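Brullent Film Society Members' Forum
Awards and Ceremonies
Topic: Acceptance speech time limits at the April ceremony
458 views

ForumSecretary
Posted Jan 17, 2020

Members are invited to comment on the proposed speaking rules for the Dedumora Screen Awards, to be held in April. Under the draft, each winner would have 45 seconds at the microphone, after which the orchestra would begin to play. The present allowance is two minutes. The draft was prepared by Poppy Haworth, who produces the ceremony, and comments will be forwarded to her office before the running order is fixed.

Please keep remarks to the rule itself. Nominations are discussed in a separate topic.

pkettering
Member, 1149 posts

I support a shorter limit. Last year's broadcast ran well past its slot, and the award for best short film was presented during the closing credits. The winners in that category were given no speech at all. A rule that applies equally to the lead actors and to the short film makers would be fairer than the present arrangement, under which the famous winners speak for as long as they please.

row_f_seat_9
Member

I must disagree with the previous member. The speeches are the portion of the evening that most viewers remember. If time is needed, it could be taken from the musical numbers, of which there were too many, or from the scripted exchanges between presenters. Has the producer's office published the length of each segment? I could not find it.

ForumSecretary

The segment lengths have not been published. I have asked for them.
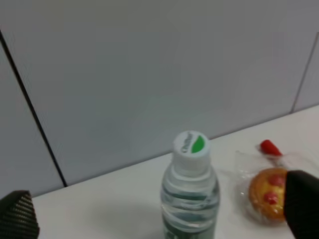 Ceremony Rules and Procedure

zkwok
Member, 338 posts

My name is Zulkifli Kwok and I served as a stage manager at the Oberholzer Theater for several seasons, including two awards evenings. The difficulty with a 45-second rule is the walk. A winner seated in the rear stalls uses a good part of that time reaching the stage. The draft does not state whether the clock starts when the name is read or when the winner reaches the microphone. I would ask that it be written down.

pkettering

That is a reasonable point. I had assumed the microphone.

row_f_seat_9

I had assumed the name, and I suspect the orchestra will too. I remain opposed to the music in any case. It is discourteous to play over a person who is thanking her parents. A light at the foot of the stage would serve the same purpose.

zkwok

We used a light. Most winners did not see it, and one thanked the lighting crew for it. Music is blunt, but it is understood.

kuvus_matinee
Member

Would the rule apply to group awards? The ensemble prize brought the full cast to the stage last year and four of them spoke.

ForumSecretary

The draft treats a group as one winner, with one allowance. The question of when the clock starts has been passed to Ms. Haworth's office together with the objection to the music. Her reply will be posted in this topic.

row_f_seat_9

Thank you. Please record me as opposed to the group provision as well.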